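Bin-Picking-Zelle: Was muss man vor dem Griff in die Kiste beachten? Und wie legt ihr die Kabel?

Czesław Chmielewska
Hallo zusammen, ich betreue seit dem Frühjahr bei uns im Labor eine kleine Versuchszelle zum Greifen aus der Kiste (lauter gemischtes Zeug, Schuhe, Schachteln, was halt so rumliegt). Jetzt soll ich dafür eine Arbeitsanweisung schreiben, maximal eine Seite, und merke, dass jeder bei uns das anders handhabt. Der eine greift zum Umsortieren einfach rein und hat das Bediengerät in der Hand, der andere drückt vorher den Not-Halt. Wie regelt ihr das? Und gibt es eine Regel, wie viel Luft die Kabel am Handgelenk haben müssen? Bei uns hängt da eine ziemliche Schlaufe.

Jaker
Not-Halt ist für den Notfall da und kein Ausschalter! Steht in jeder Schulung. Zum Umsortieren: Programm stoppen, Betriebsart auf T1, Antriebe aus, dann erst rein mit der Hand. In T1 fährt der Arm zwar höchstens 250 mm/s, aber das tut trotzdem weh, glaub mir.

Tanero
Jaker hat recht, ich würde nur noch ein paar Sachen ergänzen, wir haben so eine Seite nämlich letzten Juli geschrieben und seitdem zweimal umgeworfen.

Das Bediengerät hat bei uns immer derjenige, der an die Kiste geht, und zwar nur der. Klingt banal, aber vorher lag es ständig irgendwo und der Kollege am Rechner hat das nächste Programm gestartet. Wer reingreift, sagt das außerdem laut an.

Zur Kiste selbst: festklemmen, und die Klemmen vor jeder Versuchsreihe kurz anfassen. Wir machen das alle 60 Griffe nochmal, bei 100 hatte sich bei uns schon mal eine Ecke bis zu 2 cm verschoben und der Greifer ist schön in die Wand gefahren. Klemmen immer so setzen, dass die Hebel außerhalb vom Fahrweg liegen (ja, ich weiß, mit den tollen Positionen oben an der Kante ist das manchmal Fummelei).

Bei den Kabeln kenne ich keine feste Zahl. Der Mindestbiegeradius steht im Datenblatt vom Kabel, daran halte ich mich. Ansonsten: alle Achsen in T1 langsam an die Grenzen fahren, die ihr wirklich braucht, und zuschauen, ob irgendwo was spannt oder an der Kistenkante hängen bleibt. Eine Schlaufe am Handgelenk ist völlig okay, solange sie beim Eintauchen nicht zwischen Greifer und Wand gerät. Kabelbinder nicht knallfest anziehen!

Und schreib die Risikobeurteilung neu, wenn ihr den Greifer wechselt. Hat bei uns der Marciniak durchgesetzt, alle haben gestöhnt, aber er lag richtig.
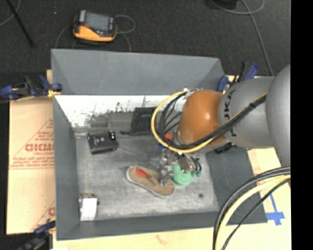 Ach so, und häng die Seite direkt an die Zelle, am besten auf Augenhöhe. Im Ordner liest die kein Mensch.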